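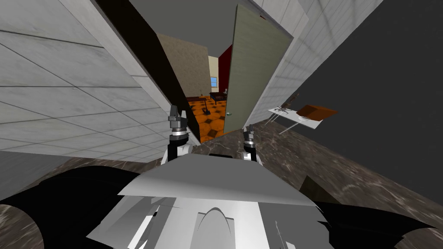 7 min read

Keeping Kester Running: Setup and Repair of a Simulated Door Cell

Project report, Robot Systems Practical, Skustley
Hugo Nieto, Sanne Groen, Dinesh Pinto
Supervisor: Verna Bellamy

1. What we were asked to do

Our assignment was one sentence long. "Get the door cell working again and leave it in a state where the next group can use it." We read this in the first week and agreed it would be done by the second, leaving the rest of the term for something interesting. This report covers the rest of the term.

The cell is a simulation. It has a two-armed mobile robot called Kester, a small tiled room, a door, and a second room on the other side. It runs in Brilineck, on a workstation named Meijer that sits under the window in the lab and may not be turned off for reasons older than any of us. Kester is supposed to drive up to the door, operate the handle, move the door, and go through. When we got it, Kester drove up to the door and shook.

You might expect a simulated robot to need no maintenance. It has no oil and no belts. What it has is a folder of config files edited by four groups of students in a row, and we now think belts would be easier.

2. State of the cell when we received it

Frans Van Wijk from last year's group gave us a handover over lunch. He was helpful and also visibly happy to be leaving. His notes filled a page and a half, and the last line was "sometimes the left gripper is not where it is." We thought this was a language problem. It is an accurate description of the fault.

We made a list before touching anything, on Verna's orders:

The robot trembled whenever both arms were raised.
The left gripper's reported position disagreed with its drawn position.
The door could be pushed through its own jamb if you pushed hard enough.
The fingers closed on the handle and slid off.
Loading the cell took long enough to go and get coffee.
The reset button reset everything except the door.

The last one explained some of last year's excellent results. If the door is already open when the run starts, opening it goes very well.

3. Fixing the arms

We started with the trembling, which looked like the worst fault and turned out to be the easiest. Both arms were using the same gain file. That would be fine, but somebody had tuned it with the arms down and the grippers unloaded. Raised in front of the body, the arms hunted around their targets like someone looking for a light switch. Dinesh lowered the stiffness on the wrist joints, raised the damping, and ran the controller at 40 Hz where it had been set to whatever the machine could manage that day. The trembling stopped. Dinesh spent the afternoon walking other groups over to look at a robot not moving.

The left gripper took longer. Brilineck keeps one model for drawing and another for physics, and it does not care whether they agree. At some point the left wrist had been shifted in one and left alone in the other. We found the shift by commanding both arms to mirrored poses and comparing the fingertip positions in the log. The right side matched. The left was off in a single direction by the same amount every time, so it had to be a wrong number and could not be drift. We found it in a file called arm_left_FINAL_old. The file arm_left_FINAL was not used by anything.

We corrected the offset, deleted the unused file, and then restored the unused file when the cell refused to start without it. It is still there. Please don't delete it. We have added a comment at the top of it to this effect, with the names of those who tried.

4. Fixing the grip

With the arms holding still and both grippers where they claimed to be, we moved on to the handle. Hugo took this over, having done the friction module and having mentioned it more than once.

The fingers are two parallel jaws. In the old setup the whole jaw was one collision block, slightly fatter than the jaw you see on screen. So the gripper made contact before it appeared to, stopped closing, and reported a firm grip on nothing. We replaced each block with a closer shape and gave the inner faces their own friction value.
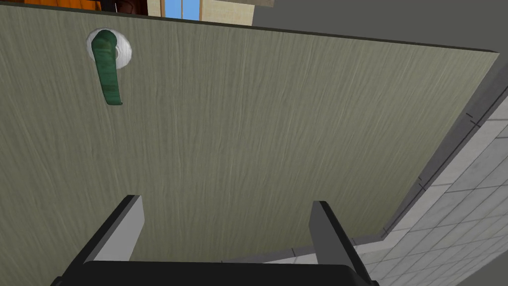 The second half of the problem was the approach. The old script sent the gripper straight at the handle and hoped. Ours stops short of the door with the fingers spread, checks the wrist angle, corrects it, and only then goes in. It sounds like a small thing. It took Hugo a week and a half, most of it spent learning that the wrist angle in the script was in degrees and the wrist angle in the controller was in radians. Several of our early runs feature a gripper rotating with great enthusiasm.

We also had to fix the handle itself. Its joint had no end stop, so in principle it could be turned all the way around, and Kester's planner had found this out before we did. We added limits and a return spring. The spring value is a guess. We tried the handle of the lab door a few times and picked a number that felt like that. Sanne wants it noted that she asked for a measurement.

5. Fixing the door and the room

Sanne rebuilt the door joint. The hinge axis had been placed in the middle of the panel's thickness and a little off the jamb, so that the panel cut into the frame as it swung. The physics engine solved this conflict by throwing energy at it. Now the axis sits at the edge where a hinge would be, and the jamb is a proper solid on both sides of the opening. You can drive Kester into it at full speed and it stays a jamb. We tested this more times than was strictly needed.

Reset now resets the door too. We reran last year's test set with this change and the old scripts, and we would rather not print the success rate here. Frans has seen it and took it well.
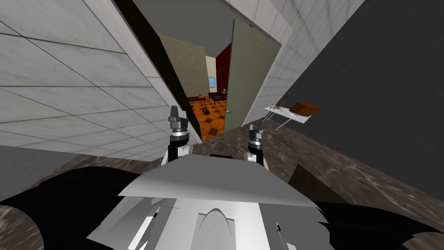 Loading time was the last of the serious faults, and the one we put off longest. Meijer was spending most of its startup computing collision shapes for things no robot in this cell has any business touching. Every object had been imported at full detail, including the furniture in the far room. We went through the scene object by object and swapped in plain boxes wherever a box would do. The brown box on the little white table by the dark wall was a pleasure, being a box already. The spindly gray thing next to it was the opposite: all those thin prongs had been turned into their own collision pieces, and it cost more to load than the door did. It is now a box as well, as far as physics is concerned. The table kept its real legs, since Kester's right side passes near them when it lines up for the doorway and we wanted a collision there to count.

After this, loading the cell dropped to 29 seconds. We have lost a reliable coffee break and gained most of our Saturday.

6. The one run we could not explain

For repeatable tests we start each run from a numbered seed, which decides where Kester begins and how much noise is added to the sensors. Nearly all of them behave. Seed 2978 does not. With that seed, Kester approaches normally, raises both arms, stops in front of the door, and stays there until the run times out. It reports no error and no contact, and the planner says it is waiting.

We checked the start position, the noise file, the joint limits and the clock. We ran it on Dinesh's laptop, where it also waited. Verna suggested that we print every message the planner receives. We did, and found that with this seed the "handle found" message arrives before the planner has begun listening for it, so it waits politely for news it has already missed. We now send the message again until it gets an answer. Seed 2978 runs. We suspect there are others like it with better manners, and we have left the message log switched on by default so that the next group can catch them.

7. Care instructions

This is the part we would have liked to receive in September.

Before a session:
Load the cell and let it settle before you command anything.
Send both arms to the mirror pose and read the fingertip positions. They should match. If the left one is off, somebody has edited the wrist file again.
Press reset and look at the door.

When you change a gripper setting:
Change it for both sides. There are 2 files and they do not talk to each other.
Open and close the fingers in free space first.
Check your angle units. We mean it.

When you add an object:
Give it a simple collision shape unless the robot is meant to touch it.
Write its name in the scene notes in a form that another person could recognize. "thing_3" took us an hour.

Once a month or so:
Rerun the test seeds and compare with the saved results.
Clear the log folder. Meijer's disk is smaller than you think.

8. What is left

The return spring still needs a real value. The friction on the finger faces was tuned for this handle only and we make no promises about any other. Kester's base turns a little wide going through the doorway, and we did not get to it. The controller also has a setting called "legacy comfort mode," switched on, which none of us has found any effect of and none of us has been willing to switch off.

Hugo's gripper files, Sanne's door joint and Dinesh's gain tables are in the group folder on Meijer, under this term's name. Frans's original notes are in there too. We added a page and a half of our own behind them.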